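Duvodthorpe Relocation Help Program
Progress report to the Kirnlow Housing Fund
July 2019

Status in brief

The program is open, the money is being spent more or less at the rate we said it would be, and 200 households have now had at least one full session with a moving adviser. We are less sure than we were in February that those sessions change what people end up doing. Most of this report is about that doubt. The spending tables went to the fund office separately and are not repeated.

What we said we would do

The grant pays for free advice to people in Duvodthorpe who are leaving one home for another, whether they are buying, selling or renting. We promised three kinds of help: a first conversation about what the household needs, a written comparison of the homes on their shortlist, and a follow-up call after the move. The target for the full grant period is 468 households. We are not yet halfway there and should not be counted as on track simply because the summer is usually busy.

Who is coming in

We expected growing families. We have had some, but the larger group is older owners selling a family house they can no longer keep up, often with a grown child in the next chair doing much of the talking. Renters are the smallest group. They hear about us late, usually after they have given notice, and by then there is little to compare. The Pletik end of town is badly underrepresented. Leaflets at the library there produced almost nothing, and I would not spend more on printing them.

The first conversation

It takes longer than planned. The intake form asks for a budget on page one, and people give a number they have not thought about, then spend the rest of the session defending it. We moved the question to the end in the spring. Advisers say the talks go better. I believe them, but we have no figures from before the change that would let me prove it to you.

Written comparisons

The comparison sheets cost us the most staff time and I remain unconvinced by them in their present form. They run to 8 pages. Clients thank us for them politely. When we asked at follow-up what had decided the matter, the answers were the commute, the stairs, the neighbors' dog and, more than once, the light in the kitchen at the viewing. The sheet came up rarely.

One part does seem to earn its place, and that is the page on what stays with the house. Buyers assume appliances are included and sellers assume everyone knows they are not. Tenants in furnished places have the same argument in reverse when they leave. We now ask every client to get a written list before signing anything, with each item named, down to the small ones on the counter.

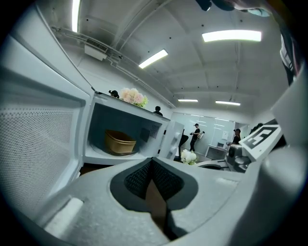 A white microwave with its door open and what looks like a baking tin inside.

Disputes over items like these are small in money terms and take up a surprising share of our phone calls. A shorter sheet, built on that page and a plain table of monthly costs, would probably do as much good as the current one. We would like to try it for the rest of the year.

Follow-up calls

We have tried to reach every household that told us it had moved. Nearly a third did not pick up or call back, so whatever the others say should be read with that in mind. Those who answered were mostly pleased. People who have just moved tend to say they are pleased, and I would not hang much on it. A second call several months later would tell us more, but the present budget has no hours for it.

The Gatti software

The fund asked us to use the Gatti case system so that results could be compared across towns. We have done so. It logs appointments well enough. It also counts every phone call, email and visit as a "contact," which is how the dashboard comes to show 672 of them. Please don't quote that number as people helped. A single difficult sale can produce a dozen contacts in a week. We keep our own household count in a spreadsheet and it is the one used in this report.

Working with local agents

Relations are civil. Two offices send us clients regularly. Others see us as a delay between them and a signature, and on slow days they may have a point. We turned down an offer from one firm to sponsor the comparison sheets – the terms would have put its listings on the front page.

Next period

We will stop the Pletik leaflets and put an adviser in the community center there on alternate weeks instead. The short comparison sheet will be tested on new clients, with the long version still available to anyone who asks for it. We will also speak to landlords about getting our number into the notice-to-leave paperwork, though I don't expect quick agreement.

What we need from the fund

We need a decision on whether the shorter sheet meets the grant terms as written, and permission to move the unspent printing money into adviser hours. We would also like the fund to say which count it wants in the year-end summary, households or contacts, before the forms go out to the other towns.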